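Why Are Bowls Round?
A Pavlow Page for Curious Kids

Have you ever sat at the kitchen table, waiting for your cereal to get just soggy enough, and wondered why your bowl is round? Most people never think about it. Bowls are round the way grass is green, and we eat our soup and get on with the day. But somebody, a very long time ago, had to make the very first bowl, and they had to pick a shape. So let's take our time with this one, because it's a good story and there is clay in it.

Before there were bowls

Long, long ago, people used whatever they could find to hold food and water. A big seashell will do it. So will half of a coconut, or a dried gourd with the top sliced off, or a curled piece of bark. And if you don't have any of those, you can always cup your two hands together and drink quickly, before it all dribbles down your elbows.

Look at that list again and you might notice something. Coconuts are round. Gourds are round. Even your cupped hands make a sort of round hollow. Nature had been making bowls for ages before people got started!

Then people discovered clay

Clay is a special kind of sticky mud. When it's damp you can squash it into almost any shape you like, and when you heat it in a very hot fire it turns hard and stays hard, even if you pour water into it later. Imagine how exciting that must have been for the first person who pulled a hardened pot out of the ashes.

The easiest thing to make from clay is called a pinch pot. You roll a ball, push your thumb into the middle, and then pinch and turn, pinch and turn, until the walls are thin and even. Because you keep turning the ball as you pinch, it comes out round almost by itself. (It may come out a bit lopsided the first time. Mine looked like a hat that had been sat on, and I still keep paper clips in it.)

Later on, people invented the potter's wheel, a flat disk that spins with the clay in the middle. My friend Diệp Phan teaches pottery at the Nosutance studio, and she let me have a go last April. The clay goes around and around while your hands stay nearly still, and as you press gently the walls rise up between your fingers. It feels a little bit like magic and a little bit like holding a very slippery frog. A spinning wheel makes round things very well indeed. If you want a square bowl, you have to make it some other way.

What round shapes are good at

Even now, when machines can make dishes in all sorts of shapes, most bowls are still round. There are some very good reasons for that.

1. No corners for food to hide in. Think of trying to get the last spoonful of pudding out of a shoebox. Your spoon is curved, the corner is pointy, and the pudding just sits there being smug. In a round bowl, your spoon can follow the wall all the way around.

2. Round things are strong. Corners and thin points are often where a dish chips when it gets bumped. A smooth curve doesn't have any pointy bits sticking out to get knocked.

3. Round bowls stack nicely. It doesn't matter which way you turn a round bowl, it still fits inside another one just like it. A square bowl has to be lined up first, and an odd-shaped one can be a real nuisance in the cupboard.

Of course, dishes don't all have the same job, so they don't all have the same shape. Soup needs tall walls or it will slosh into your lap. Toast is perfectly happy on something flat. And a long food, like a baked fish or a row of roasted carrots, would much rather lie down in an oval dish, where it can stretch out. Some oval dishes have handles too, so a grown-up can carry them to the table with both hands.
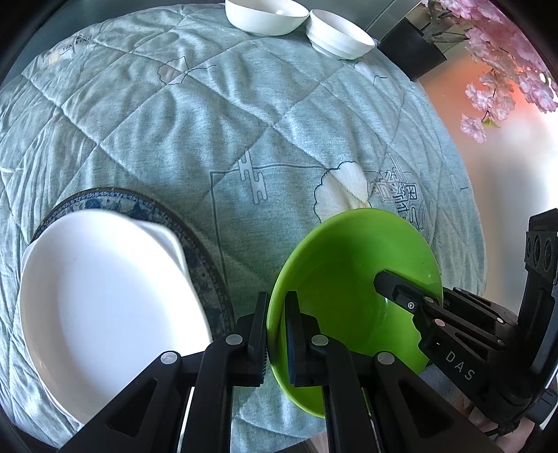 Try it yourself: make a pinch pot

You'll need a lump of air-dry clay the size of a small orange, a cup of water, and an old tray to work on.

Roll the clay between your palms until it makes a smooth ball. Hold it in one hand and press the thumb of your other hand into the middle, but stop before you poke through the bottom. Now pinch the wall gently between your thumb and fingers, turn the ball a little, and pinch again. Keep going, nice and slow. If you see a crack, dip your finger in the water and rub it smooth.

Tap the bottom on the tray so your pot will stand up by itself, then leave it somewhere safe to dry. This can take 2 days or more, and I know that's a long wait. When it's hard all over, you can paint it. Air-dry clay isn't safe for food, so please don't eat your cereal out of it — but it will be very happy holding buttons, marbles, or a few interesting rocks.

A few words to know

Gourd: a hard-skinned fruit, a cousin of the pumpkin.
Kiln: a very hot oven for baking clay. You say it "kill" or "kiln," and potters use both.
Glaze: a coating that melts in the kiln and turns smooth, like glass.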